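Vuda to take back used furniture wrapping from household moves

GUVVILLE, 6/21/25 – Household packing and storage firm Vuda will start collecting used plastic wrapping from its customers after they have moved in, and will reuse the covers that are still in good order. The collection is included in the price of a full packing booking. Customers who have packed for themselves, or who moved with another firm, can book it separately for £68.

The service begins in Guvville and Jidesberg and will be open to homes, small offices and schools. It covers slip-on sleeves, furniture bags, mattress covers, stretch film and the clear sheeting used on floors and worktops. Cardboard boxes were already taken back under the firm's existing terms and will now go on the same van.

Vuda has been trying the service with customers in Jidesberg since December. Evaristo Tovar, who manages the packing side of the business, said the idea came from calls to the office in the weeks after a move.

"People were happy with how things had been wrapped, and then they rang to ask what they were meant to do with it all," he said. "A three-seater sofa comes out of its cover quickly enough. After that you have a heap of plastic in the hall and the council bin is already full. We used to tell them to take it to the tip. That wasn't much of an answer for somebody who had just moved house and couldn't find the kettle."

How the collection works

Each customer will be given two sacks on the day of the move, a green one for covers and a white one for film. Covers are anything that was pulled on and can be pulled off again in one piece. Film is anything that had to be cut or peeled away. The sacks can be kept for up to 80 days, which the firm says should suit people who leave the spare room until last.

When the sacks are full, or when the customer has had enough of looking at them, they ring or email the office and are given a collection day. The sacks need to be on the ground floor. If there is a lift in the building, the crew will come up.

Tape can stay on film but should be taken off covers. Staples and cable ties should be removed from both. Wrapping that has had paint, oil or garden chemicals on it cannot be taken, and neither can bubble wrap with a paper backing, as Vuda has no outlet for it.

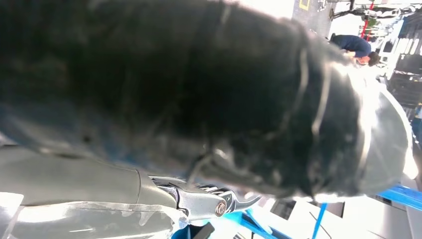 Covers and film are treated differently once they reach the sorting room at Beyene, the firm's store on the Jidesberg road. A cover is shaken out, wiped on both sides, hung up and looked over under a strong lamp for splits. Film is pressed into bales and sold on. In practice the two are often used side by side, a dark, glossy covering gathered into creases over one thing and clear plastic lying wrinkled along another, and it takes a practised hand to get both off without ruining the one worth keeping. Glare makes the work slower. Light on a shiny fold can look very like a tear, and a scrap of transparent film caught beside a joint is easily missed. Sorters are asked to run a hand along each seam as well as looking at it.

Covers that pass go back to the packing crews. Those with a short split are patched from the inside and kept for garden furniture, bicycles and ladders. Anything worse is cut up and baled with the film.

Tovar said the number of times a cover can be used depends mostly on how it was put on in the first place.

"If you drag it over a corner you have lost it," he said. "We have gone back to basics with the crews. Pad the corner, roll the sleeve down on itself, then unroll it along the piece. It takes a bit longer. Our oldest covers from the Jidesberg homes have been out six times now and I would still put them on my own dining chairs."

Changes to the way homes are packed

The firm has also altered how its crews wrap, so that less film is used to begin with. Wardrobes, bookcases and chests of drawers will now have a blanket and two webbing straps unless they are going into storage. Drawers will be held shut with a strap where they used to be held with several turns of film. Polished and painted surfaces will have a layer of plain tissue between them and any plastic, as film left tight against a finish can mark it in warm weather.

Sofas, armchairs and mattresses will still be covered in plastic on every job. Vuda looked at cloth covers for these and decided against them. They were heavy when wet, they needed washing after each use, and the crews found them awkward on narrow stairs.

Long, thin items such as curtain poles, rolled rugs and floor lamps will go into sleeves closed with a tie at each end. Customers are asked not to tape over the ties. Lampshades are to be boxed separately and marked on the lid and on one side.

Kitchens are packed as before, with plates on edge in paper and glasses in divided boxes. The clear sheeting that goes over worktops and hall floors while the crew is in the house will be lifted and folded by the crew at the end of the day. Customers no longer need to deal with it themselves – a change that several people in the Jidesberg trial had asked for.

Advice for people packing for themselves

Vuda has put together a short sheet for households that want to do their own wrapping. It will be sent out with every order of boxes and is free to collect from the Beyene store during opening hours. The main points are:

Start film at the bottom of a piece and work upwards, with each turn overlapping the last by half.

Leave the feet of sofas and chairs uncovered if they unscrew, and put the screws in a labelled envelope.

Do not wrap anything that is damp. This applies especially to garden cushions, washing machines and the inside of fridges.

Cut film away from the piece, lifting it with two fingers first. Round-ended scissors are better than a knife.

Keep plastic covers and film well away from babies, small children and pets, both before and after the move.

Take covers off within a few days of arrival if the furniture is staying in a heated room. In storage they may stay on, but should be loosened at one end to let air in.

Booking and prices

Bookings for the service are open now. The £68 charge for a separate collection covers one visit to one address and as many sacks as the customer has filled, provided they are Vuda sacks. These can be picked up from the Beyene store before the move or sent by post. Customers who booked a full packing service before today's announcement and have not yet moved will have the collection added to their booking at no charge, and do not need to get in touch.

Customers whose goods are going into storage will have their sacks kept with their goods and handed over on delivery. The 80 days start from that date.

Collections will be made on the return leg of existing delivery rounds, so the office may offer a choice of days but cannot give an exact hour. The driver will telephone before setting off.

About Vuda

Vuda packs, moves and stores household goods in Guvville, Jidesberg and the villages between them. It has an office in Guvville and a store and sorting room at Beyene.

Press enquiries should be addressed to Evaristo Tovar at the Guvville office. Visits to the Beyene sorting room can be arranged with notice, and visitors are asked to wear flat, closed shoes.

ENDS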